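Barrios House Residents' Association
Minutes of the general meeting, 13 July 2025
Held in the ground floor lounge

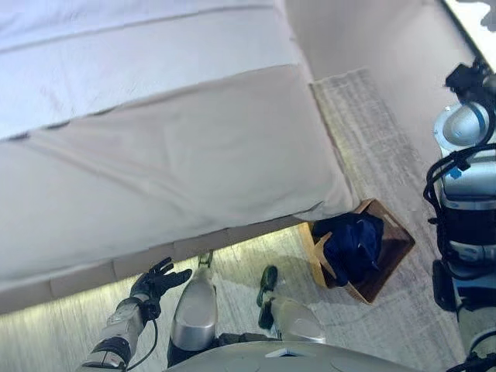
1. Opening and minutes of the last meeting

The chair opened the meeting at 7:00 p.m. There was a quorum. Apologies were received from units 2C and 4A.

The minutes of the January meeting were approved with one correction. Under item 5, "side gate" should read "rear gate."

2. Matters arising

Rear gate. The latch was replaced in the spring. It still does not catch unless pushed. The building manager will ask the locksmith to come back under the original invoice.

Bike room. Tags were put on all bikes in January. Bikes with tags still on them at the end of this month will be moved to the basement cage and held there until the next meeting.

Hall lights, third floor. Done. The timer on the second floor is now the one people complain about. Added to the repair list.

3. Guest room

The house rules for the guest room were last changed when it had two single beds. The secretary read out a revised version and members discussed it.

Booking is by the sheet in the mail room, as before. A member asked for online booking. There was some support, but several people said they would not use it. Left as is for now.

Maximum stay. The draft said five nights. After discussion this was changed to four nights in summer and seven the rest of the year. Carried, 16 in favor, 12 against.

Cleaning fee. To stay at the present amount. Sheets are to be stripped and left in the bag on the door hook. Guests should not put sheets down the trash chute, as happened in the spring.

Keys. One set per booking. A lost set will be charged at cost.

4. Laundry room

The contract with Edus for the washers and dryers ends this winter. Edus has offered to renew on the same terms with newer machines. A second quote came from Zosik, which would put in card readers and take a larger share of the income.

Members on the first floor said the present dryers can be heard through the wall late at night. The manager will ask both companies whether rubber feet can be fitted. A proposal to close the room at 10:00 p.m. was made and seconded, then put off until those answers are in.

Lint screens are not being cleaned. A sign will go up over each dryer. It was pointed out that there is already a sign. The new one will be bigger.

5. Roof drain and water damage

Bandik inspected the roof after the heavy rain in spring. The drain on the north side was blocked with leaves and part of a plastic bag. It was cleared the same day. The ceiling in 5B has dried out and can now be painted.

The repair to the flashing was quoted at $700. Approved without a vote against. The work should be done before the fall, and the manager will post the date by the mailboxes so that people on the top floor can move things off their balconies.

The owner of 5B asked who pays for the painting. The building does, in plain white. Any other color is at the owner's cost.

6. Parking

Visitor space 2 is being used overnight by the same car most of the week. A note has been left on it twice. The manager will write to the owner. Towing was raised and not supported at this stage.

The request to repaint the lines was held over to next year's budget.

7. Other business

A member asked that the lobby door not be propped open during move-ins without someone standing by it. Agreed. To be added to the move-in sheet.

The herb boxes on the back steps need watering while the people who look after them are away. A list is on the board.

Unit 97 in the storage area has no name against it and no lock. Anyone who thinks it is theirs should tell the secretary before the end of the month.

8. Next meeting

To be held in January, same place. Items for the agenda should reach the secretary two weeks ahead.

The meeting closed at 8:35 p.m.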